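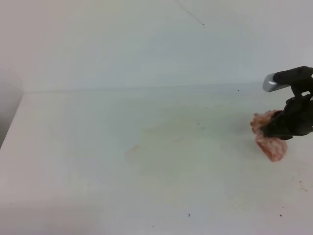
Pink piece on the pale tabletop, off-white surface

Forum: Benches, Tops and Work Surfaces
Thread: Off-white top with a green-gray cast, keep or recoat?

bench_pakosdale
Posted Thu 9 January

Looking for opinions on a work surface. The top is flat, smooth and off-white, with a slight green-gray cast that shows more in the photo than it does to my eye. I use it for sorting and trimming soft porous pieces like the pink one in the photo. Salmon, pale rose, some whitish flecks. Most of my stock is in that color range, with a smaller amount in off-white and light gray.

Two problems.

1. Pale crumbs are hard to find on a pale top. Pink ones I can see. The whitish ones I find later, on my sleeve.
2. Shadows are weak. I judge whether a piece is sitting flat by the shadow under its bottom edge, and on this top with my present lighting the shadow is faint.

Options I have priced: a mid-gray Grodwood overlay panel, or a two-part satin coating in dark green. The overlay is 18 mm thick, so the working height changes. Lighting is one overhead fixture, diffused.

Has anyone gone from pale to mid-gray and regretted it?

kerf_and_caul

Went the other way, dark to pale, and would not go back. Pale tops show stains and adhesive spots immediately. On a dark top you find the adhesive with your forearm.

For crumbs, wipe more often. I do it after every tray.

G. Lykkegaard

Depends on the stock. If most of it is pink, a green-leaning neutral is already the better background, so the cast you mention is working in your favor. A dark green coating pushes the contrast further, but you will be looking at it all day, and strong green next to pink makes the pink look redder than it is. If you sort by color, that matters. If you sort by size or density, ignore it.

Mid-gray is the safe choice for color sorting. I would not coat the top directly. A coating on a surface that smooth needs a proper scuff and a primer, and mine lifted at the front edge in September after less than a year.

bench_pakosdale

I sort by color first, then by size. Noted on the green.

What primer did you use when it lifted?

G. Lykkegaard

Pellholm bonding primer, two coats, scuffed with 320. I think the scuff was too light. The failure started where my wrists rest and ran along the edge. The middle of the top is still fine.

Grethe

tolerance_stack

Your shadow problem is a lighting problem. A diffused overhead gives you a soft shadow on any surface, and a darker top will make it harder to see. Leave the top alone and add one small hard source at a low angle from the left. The shadow then falls to the right, away from the piece, with a defined edge. If there is a gap under the piece you will see a break between the bottom edge and the start of the shadow.

Looking at your photo, I can't tell whether the bottom edge of the pink piece is touching the top or just above it. That is the exact case a low side light solves.

kerf_and_caul

Agree on the light. Disagree on low angle for porous stock. Every pit in the surface gets its own shadow and the color reads darker and blotchier. With material that is already mottled you lose the ability to compare two pieces. I tried it for a week and my reject pile doubled for no reason.

tolerance_stack

So put it on a switch. Diffused for color, side light for seating. They are separate checks and he does them in sequence anyway.

kerf_and_caul

That I can live with.

bench_pakosdale

A switched side light is easy, I have a spare outlet under the left end.

Question on measuring while I have people here. The pieces are irregular. A typical one has a bumpy lobe at the top and a blockier lower part with rounded, uneven edges. Calipers compress the material and I get a different number each time. How do you size something like that?

E. Þórarinsdóttir

Do not use calipers on soft porous stock. Use go/no-go slots. Cut a plate with slots in your size steps, drop the piece through under its own weight, and record the smallest slot it passes. I use 4 slots. More than that and neighboring classes overlap, because the same piece turned a quarter turn lands in a different one.

Always present the blocky end first. With a lobed shape, the lobe catches on the rim of the slot and gives you a false fail.

Weight is a useful second check if the density is consistent, but test that before trusting it. I weighed 67 pieces from one Bjarnason lot and the spread was too wide to be of any use.

Esben

G. Lykkegaard

Esben, do you chamfer the slots?

E. Þórarinsdóttir

Top side only, 2 mm. The underside stays square. Without the chamfer the rim shaves flecks off the piece, which brings us back to the crumbs.

flatstock

I read the thread twice and still don't see the case for the overlay. 18 mm is a lot of height to give up for a color change. A loose sheet of gray card under the trimming area gives the same contrast, and you lift it and tip the crumbs into the bin. When it gets scruffy, replace it.

bench_pakosdale

Card would slide on this top. It is very smooth.

flatstock

Tape the back edge only. The front stays free so you can lift it.

tolerance_stack

Thin rubber mat instead of card. Card fibers will end up in porous stock.

flatstock

Mine haven't.

bench_pakosdale

Plan for now: leave the top as it is, gray mat in the trimming area, switched side light at the left end, slot plate in 4 sizes with the top side chamfered. I will hold off on the overlay.

Does anyone have a source for mid-gray matting without a texture? Everything I find locally is ribbed.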